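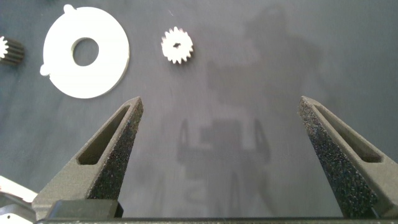
Can I wipe down a matte gray work surface with regular dish soap?

A drop of dish soap in lukewarm water is fine for everyday cleaning, as long as you rinse and dry it afterward.

Workroom Guide > Tables and Tops > Grulley Matte Top > Set-up and Care

Section 2: Getting the top ready to work on

I've put three of these tops together now (one for me, two for friends who owed me dinner), so this is the order I like. The Grulley top is 1,330 mm long, and you'll want a second pair of hands for the lifting!

1. Set the Sollach frame where the table is going to live. Turn the leveling feet until it stops rocking.

2. Lay the top on the frame, matte side up, and slide it around until the overhang looks even all the way around.

3. Start every screw by hand from underneath, then go back and snug them with the short wrench from the Grinberg hardware bag. Stop when they feel firm.

CAUTION: No power driver here, please. I stripped a hole that way and had to plug it.

4. Wipe the whole surface with a damp microfiber cloth, working in long straight passes. Dry it with a second cloth.

5. Check it in low side light. Dark matte finishes love to show soap streaks, and a plain-water wipe takes care of most of them.

NOTE: A little mottling in the color is part of the finish. Don't try to scrub it even, you'll only end up with a shiny patch.

6. Leave the top alone overnight before you put tools on it.

CAUTION: Keep scouring pads, furniture polish and anything with sandpaper on it off the matte side. If you need to sand a dowel (I always do), put a scrap board down first, even for 1,000 grit.

Small scuffs usually lift with a white eraser and a light touch. Deeper scratches are covered in Section 4.

Written by Vernon Gosselin

Previous | Contents | Next | Print

Related sections
Leveling the Sollach frame
Hanging the Tilahun drawer
Scratches and dents
Spare parts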